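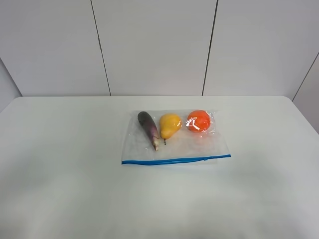
Eggplant and two other pieces of produce in a zip-top bag, white tabletop.

Tania: shoulder home-exercise diaries, README

Wednesday, January 17, 2024
By Brândușa Furtună

What is in this release

Tania is a set of written exercise diaries from adults who had physiotherapy for shoulder pain at the Stukov clinic in Jetville. Each patient received a home program and wrote a short entry after every session at home. The release has 1052 diary entries from 200 patients. The program lasted eight weeks for everyone.

The diaries were on paper. I typed them myself in the evenings, and a second person at the clinic checked all entries where a number was hard to read. If we could not agree on a number, the cell is empty.

Files

entries.csv has one row for each diary entry.
patients.csv has one row for each patient.
exercises.csv has the names and short instructions of the exercises.
notes_free.csv has the free comments of patients, after removal of personal details.
CHANGES.txt has the list of corrections.

All files are UTF-8 with a comma as separator. Decimal numbers use a point. Please open them with a text import and do not double-click on them, because some spreadsheet programs change "3-5" (a range of repetitions) to a date. This happened to me and I lost one afternoon.

Columns in entries.csv

patient_id: a random code. It has no relation to the clinic record.
day: day of the program, where the first day is 1. We do not give calendar dates.
exercise_id: see exercises.csv.
sets, reps: as the patient wrote them.
pain_before, pain_after: from 0 to 10, where 0 is no pain.
side: L, R or B for both.
band: color of the elastic band, if one was used. The word "none" means that the patient wrote that no band was used. An empty cell means that the patient wrote nothing.
stopped: 1 if the patient stopped early, with the reason in notes_free.csv when we have it.

How the patients were selected

We asked 340 patients during their first visit. Those who agreed signed a form, and they could leave at any moment without any effect on their treatment. Patients with surgery on the same shoulder in the last year were not asked. We also did not ask patients who needed another person to write for them, and today I think this was a mistake. It makes the group younger than the real group in our waiting room.

The home program was chosen by the treating physiotherapist. There was no random assignment, so please do not compare two exercises as if this were a trial. A patient with more pain usually got the easier exercise, and the table will then show you that easy exercises "cause" pain.

Known problems

Pain after the session was often written later in the day. Some patients say this openly in the comments, and others probably did the same without saying it.

Entries become fewer in the second half of the program. A missing entry can mean that the session was not done, or that the patient did it and forgot the diary. We have no way to separate the two.

The pendulum exercise appears under two codes, P1 and P2. The difference was only in the printed sheet — the movement is the same. I kept both codes so that the data agree with the paper. You can join them safely.

The band colors come from more than one supplier, and the same color does not always have the same resistance. Do not convert colors to a force.

In the first version the column "side" was reversed for patients whose diaries were typed in September. This is corrected now. If your copy has no file CHANGES.txt, you have the old version and should delete it.

Script for reading the files

The small reading tool is called Pryor and it is in the folder with the same name. It loads the four tables, joins them by patient_id and exercise_id, and gives a warning for every value outside its allowed range. It does not fill empty cells. Run it from the main folder, otherwise it does not find the files.

Privacy

Names, addresses, workplaces and names of family members were removed from the comments. Age is given in groups of ten years. If you find something that could identify a person, please write to me before you write to anyone else, and I will take out the row.

Use

You may use the data for teaching and for research. Please do not use it to decide about the treatment or the insurance of one single patient. The diaries were written for a physiotherapist to read at the next visit, and many numbers have meaning only together with that talk.

When you cite the data, give the name Tania, the clinic and the date of this README.

Contact: Brândușa Furtună, Stukov clinic, Jetville | © 2024 Stukov | Back to top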